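# The Coat Corner

Every office I have ever worked in had a place where the clothes went. At the insurance firm where I started out it was a row of hooks behind the supply room door, and if yours was the bottom coat you left last, whether you had planned to or not. At the next place it was the backs of our chairs, which meant that by November the whole floor looked like a rummage sale with telephones.

So when Waraporn Kongkaew asked me to come and see what she does for a living, and explained that she sorts out the forgotten corners of small workplaces, I said yes before she had finished her sentence. She runs Herum, a business of 2 people (the other is her cousin, Anong Phromma, who does the driving and most of the measuring), and between them they have tidied up entryways, stockrooms, break rooms and one very sad mail room that Anong still talks about over lunch.

"People will spend a whole afternoon choosing a desk," Waraporn told me, pouring us both more tea than we could possibly drink. "Then they put one nail in the wall for the coats and wonder why there's a heap on the floor."

Her first rule is that a coat needs a shoulder to sit on. A peg is fine for a scarf, a hat, an umbrella with a loop, or the jacket you throw on to run across the street. A good heavy coat left on a peg all winter gets a little beak at the back of the neck, and no amount of steaming will talk it out again. For that you want a hanger, preferably a wooden one with some width to it, and you want a rail to hang it on. The happiest offices, she says, have both, standing side by side, so that the person in a hurry and the person with the nice coat can each do as they please.

She is also fond of clips, the plain metal kind that live on the rail until somebody needs them. They'll hold a skirt or a pair of gloves, and they cost next to nothing. Anong buys them in boxes of 80 and leaves a handful behind at every job, a bit like a dentist with toothbrushes.

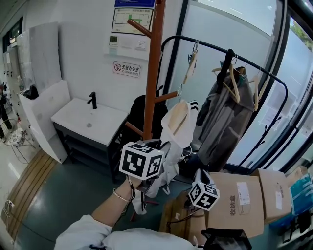 *A striped garment on its wooden hanger, with a gray coat farther along the rail and the pegged coat stand to the left.*

The trouble with a shared rack, of course, is the sharing. Things arrive and don't leave. A cardigan comes in for the air conditioning in June and is still there at New Year's, and by then everyone is too polite to touch it. Waraporn's answer is a gentle one. Twice a year she has her clients take every single garment off the rail and lay it over a table, and each person picks up what is theirs. Whatever remains gets a paper tag and 3 weeks' grace. After that it goes to the thrift store, and I'm told that in all her years at this only one man has ever come asking, about a raincoat, and he got it back because Anong had forgotten to drop it off.

She is stricter about doubling up. Two pieces on one hanger seems like thrift, and we all do it (I went home and found four blouses under my winter jacket), but the thing underneath creases and then disappears from your mind altogether. Spare hangers are the cure. She likes to leave a few with nothing on them at all, so a visitor walking in with a damp coat over one arm has somewhere to put it without asking.

Then there is the matter of what stands nearby. Small offices tend to put everything awkward in the same place, so the coats end up next to the sink, the cabinet, the bags and whatever else wouldn't fit by the window. Waraporn doesn't mind this as much as you might think. A sink close by is handy for a spot of coffee on a cuff. She only asks for a clear arm's length between the faucet and the nearest sleeve, and she would like the bags to have a seat of their own, a stool or an old chair, so that they aren't on the floor where people trip.

And please, she adds, look at the wall before you push a rack against it. Evacuation plans and light switches have to stay where a person can get to them, and she once spent a whole morning at a bookkeeper's office looking for the thermostat, which was behind a parka.

I asked what all this costs, expecting to be alarmed. A decent rail, a stand with pegs and a dozen good hangers can be had secondhand if you're patient, and Herum's own fee for a corner is modest enough that most clients call back about the next one. Anong was already on the phone with somebody about a closet when I put on my jacket, which I had left, I'm sorry to say, over the back of my chair.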